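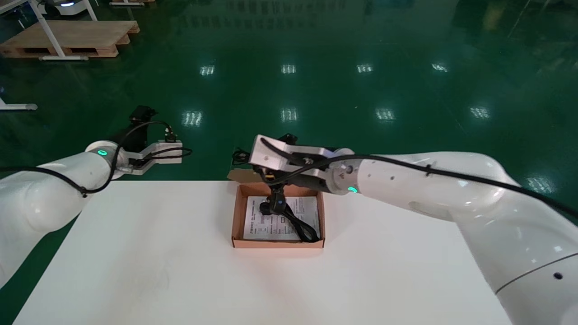

Carton ouvert, la notice et le câble noir

Forum > Matériel > Planches et shape
Sujet : Drekard 6'4 d'occasion, delam sur le pont, je prends ou pas ?

kelenn_29
Bonjour à tous. Je cherche une planche pour l'hiver et je suis tombé sur une Drekard 6'4 en époxy, 409 euros avec les dérives et un leash. Le vendeur est clair sur l'état : deux pocs rebouchés sur le rail droit et une zone molle sous le pied arrière, juste devant le pad. Quand on appuie ça s'enfonce un peu et ça revient. Je fais 81 kilos, je surfe depuis quatre ans, surtout du beach break entre un mètre et un mètre cinquante. Est-ce qu'une délamination à cet endroit se répare correctement ou est-ce que je fuis ?

tonton_rail
Je fuirais. À ce prix-là tu trouves du polyester propre, sans réparation, et une planche molle sous le pied arrière va continuer à se décoller. C'est là que tu mets tout ton poids au bottom.

Petro Symonenko
Pas d'accord. Une delam de la taille d'une main, ça s'injecte. On perce deux trous, un pour la résine, un pour l'air, on met un poids dessus avec un film plastique et on laisse une nuit. Je l'ai fait sur trois planches et aucune n'a rebougé. Ce qui compte, c'est la surface décollée et si de l'eau est rentrée. Tu as les dimensions de la zone ?

kelenn_29
Il me dit « grand comme une paume ». Je n'ai pas encore vu la planche, je passe samedi ou plus tard — enfin, quand il sera dispo.

Modération : message édité par l'auteur le 9 octobre 2026

tonton_rail
« Grand comme une paume » dans une annonce, compte le double. Tapote avec une pièce de monnaie tout autour, le son change quand c'est décollé. Et demande à la peser. Si elle est nettement plus lourde que prévu, elle a bu.

mousse_et_fibre
La pesée ne sert pas à grand-chose si tu n'as pas le poids d'origine, et Drekard ne l'écrit pas sur la latte. Par contre regarde la couleur du pain autour des deux pocs. Jaune ou brun, l'eau est restée dedans. Sur de l'EPS ça circule loin, bien plus que dans un pain PU.

kelenn_29
Et la résine ? J'ai un fond de polyester à la maison.

Petro Symonenko
Surtout pas de polyester sur une planche en EPS, le styrène attaque la mousse et tu te retrouves avec un trou. Époxy uniquement. Mélange au poids, avec une balance de cuisine, en respectant le rapport indiqué sur le bidon. Le Flomix à prise lente passe bien à la seringue, les versions rapides chauffent dans le gobelet avant que tu aies fini.

mousse_et_fibre
+1 pour l'époxy. Pour l'injection je suis moins convaincu. Si le verre est déjà fatigué, tu colles une peau morte sur une mousse écrasée. Je préfère découper, ponger la mousse au micro-ballon, restratifier deux couches de 4 oz et poncer. C'est plus long mais c'est solide.

mousse_et_fibre
poncer la mousse puis combler, pardon, pas « ponger ».

Petro Symonenko
Tu ajoutes du poids à l'arrière et une bosse sous le pied. Pour une petite zone c'est disproportionné.

mousse_et_fibre
La bosse, tu la ponces, et de toute façon il recolle un pad dessus.

Maksym Derkach
Je répare pour les copains du club depuis neuf ans, je rejoins plutôt Petro si la mousse revient quand on appuie. Si elle reste enfoncée, alors il faut ouvrir. Laisse sécher au moins deux semaines dans une pièce tempérée avant de toucher à quoi que ce soit, pocs grattés, planche debout. Pas au soleil derrière une vitre : l'air dans l'EPS gonfle et la delam s'agrandit.
Côté prix, 409 c'est trop. Fais chiffrer la réparation par un atelier et retire ça du prix.

lea.sud
Je sors un peu de la question mais à 81 kilos en beach break mou, pourquoi une 6'4 ? Elle fait combien de litres ?

kelenn_29
36 litres d'après l'annonce. Je viens d'une 6'10 et je voulais raccourcir un peu.

lea.sud
36 c'est correct si tu rames bien. L'hiver, avec une 5/4 et des chaussons, tu vas les sentir passer quand même. J'ai fait la même descente avec une Rorkirell en 38 litres et je n'ai rien regretté.

tonton_rail
Les Rorkirell ont des rails épais comme des traversins. Ça flotte, oui, mais pour enfoncer ça dans un virage...

lea.sud
Chacun son rail.

kelenn_29
Bon, je l'ai vue. La zone molle fait bien la taille de ma main, le son change un peu au-delà côté stringer. La mousse revient. Un des deux pocs était brun dessous, le vendeur ne le savait pas, ou ne voulait pas le savoir. J'ai proposé 260, il a dit 300, on s'est quittés là-dessus.

Maksym Derkach
Avec un poc brun, reste à 260.

tonton_rail
Ou regarde ailleurs.

kelenn_29
Il m'a rappelé, c'est fait à 270 avec la housse. Elle sèche debout dans le couloir. Petro, la seringue, tu prends quel diamètre pour l'aiguille ?

Petro Symonenko
Deux millimètres, et chauffe un peu le bidon au bain-marie avant de mélanger.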